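Folton-Bausatz mit Motor: meine Checkliste vor dem ersten Einschalten

Ich hake das bei jedem Modell ab, auch wenn die Kinder schon an der Tischkante hängen und quengeln (meine machen das immer!).

[x] Batteriefach verschraubt. Die Schraube sitzt beim Folton recht stramm, also lieber den guten Schraubendreher holen.
[x] Knopfzelle der Fernbedienung hinter dem Deckel gesichert. Darauf schaue ich 2 Mal.
[x] Kabel liegt nicht an den Zahnrädern. War bei mir erst falsch, ich musste die Seitenwand von Schritt 19 noch mal abnehmen, grrr.
[ ] Kleinteile gezählt und weggeräumt. Laut Anleitung sind es 300, bei mir fehlt ein grauer Stift, der liegt bestimmt unterm Sofa.
[x] Achsen drehen von Hand frei, nichts klemmt und nichts knirscht.

Die Idden-App hat sich sofort mit dem Motor verbunden, das ging beim Vorgänger Yagi deutlich zäher. Trotzdem stelle ich das Tempo beim ersten Lauf immer auf die kleinste Stufe.

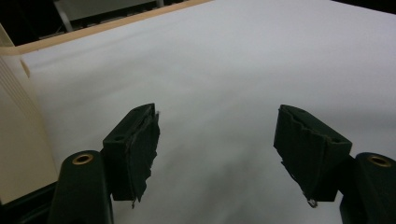
Darf der Motor beim Spielen warm werden?
Handwarm ist in Ordnung. Wird er richtig heiß oder riecht er komisch, sofort ausschalten, Batterien raus und erst mal abkühlen lassen.

[x] Probelauf auf dem Boden, mit 70 cm Abstand zur Treppe
[x] Not-Stopp in der App getestet, reagiert prima
[ ] Aufkleber von Clornitico angebracht (mache ich heute Abend, die Dinger sitzen bei mir sonst immer schief)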